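火曜日。朝から薄曇り、昼前に少し雨。

六時前に目が覚めたので、そのまま起きて洗濯機を回した。タオルだけ先に洗い、シャツは夜に回す。朝食はトーストと昨日の味噌汁の残り。冷蔵庫の牛乳が切れていたが、買いに行くほどでもないのでコーヒーは黒いまま飲んだ。

午前中はCutsteadの見積もりの直し。先方から戻ってきた表に一行抜けがあり、合計が614円合わない。昨日はこれに気づかず、自分の計算のほうを疑って一時間つぶした。送料の欄を足したら合った。Teresa Szulcさんにその旨を書いて送り、返事は昼過ぎに来た。「確認します」とだけ。あの人の返事はいつも短いが早いので助かる。

昼は外に出ず、冷凍のうどん。ねぎを刻んでいて、包丁がだいぶ切れなくなっていることに気づいた。砥石は流しの下にあるはずだが、引っ越してから一度も出していない。今週のうちに探すこと。

午後、押し入れの道具の整理を始めた。前から気になっていたもので、夏物を出したときに下の段がひどいことになっているのを見て、それ以来見ないふりをしていた。とりあえず全部廊下に出した。延長コードが思っていたより多い。テントのペグ、古い巻き尺、Grikaの懐中電灯、どこの家具についてきたのか分からない六角レンチ、使いかけの養生テープ。養生テープは端がくっついて剝がれず、爪で探しているうちに嫌になって捨てた。懐中電灯は電池を替えたら点いた。液漏れはしていなかった。

延長コードは長いものを二本と短いものを一本残し、あとはColleen Simardに聞いてから決める。彼女は冬の催しで使うと言っていた気がする。電話したら出ず、夕方に折り返しがあった。いらないそうだ。催しは会場がTullmontに変わって、電源は向こうが用意してくれるらしい。ついでに、春に貸した折りたたみ椅子の話をしたら、まだ車に積んであると言う。返すのは来月でいいと言っておいた。実際こちらには置く場所がない。

テントのペグは袋に戻した。曲がっているものが四本あり、金づちで叩いてみたが、二本はどうにもならなかった。テント自体は二年使っていない。去年の秋にDeschampsで安くなっていたロープを買い足したのに、それも袋から出していなかった。ついでなので袋から出し、長さを測って、切って、端をライターで焼いた。換気扇の下でやったが、しばらく台所が臭かった。

問題はロープのしまい方で、これは前から決まらない。輪にして束ねると、次に出すときに必ずどこかが絡む。8の字に巻くのがいいと聞いて一度やってみたが、押し入れの中でほかの物に押されて、結局ほどけた。袋に詰め込むだけの人もいるそうだが、それは性に合わない。 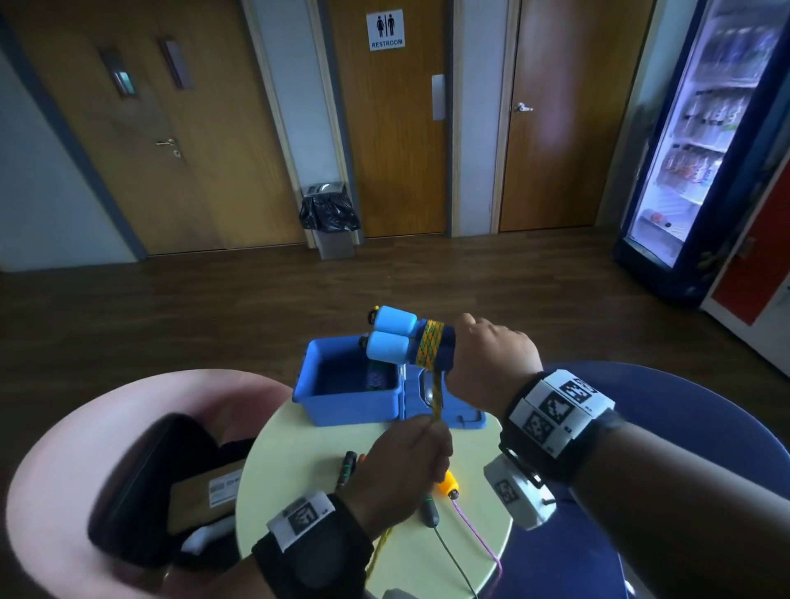 ロープは芯になる物に巻いておくのがいちばん扱いやすいと思う。手で輪を作るより形が崩れないし、端だけ押さえておけば途中でほどけてくることも少ない。写真の黄色と緑の編みロープも、紺色の持ち手のような物に何周か巻いてあって、垂れた端を左手の指でつまんでいる。うちには同じような物がないので、ラップの芯を半分に切って使うことにした。細いロープなら十分で、切り口に浅い切れ込みを入れておくと端も留まる。太いほうは芯が負けてつぶれたので、すりこぎの折れたのに巻いた。捨てずに取っておいてよかったが、折れたのは何年も前で、なぜ取ってあったのかは覚えていない。

工具はあまり増やさず、よく使うドライバーとペンチだけを浅い箱に入れて手前に置いた。蓋のある箱だと開けるのが面倒で、使ったあと上に載せるだけになる。去年それで蓋の上に山ができた。細かいねじは空き瓶。瓶は三つで足りた。ラベルを書こうとしたらペンが出ず、これは明日。

押し入れに戻し終わったのが五時すぎ。下の段は半分空いた。せっかく空いたので何も入れないでおきたいが、扇風機をしまう時期になればどうせ入れることになる。廊下に掃除機をかけ、ごみ袋を二つ玄関に出した。不燃ごみの日は来週なので、しばらくここに置いておくしかない。

夕飯は鮭を焼き、大根をおろした。おろし金の目に繊維が詰まって、洗うのに手間取った。食べながらラジオをつけたが、知らない人の長い話だったので途中で消した。

シャツを洗って室内に干した。外はまた降り出したようで、窓を開けると少し涼しい。腰が重いのは押し入れにかがんでいたせいだと思う。湿布は薬箱に一枚だけ残っていた。買い足す物は、牛乳、湿布、油性ペン。砥石は明日探す。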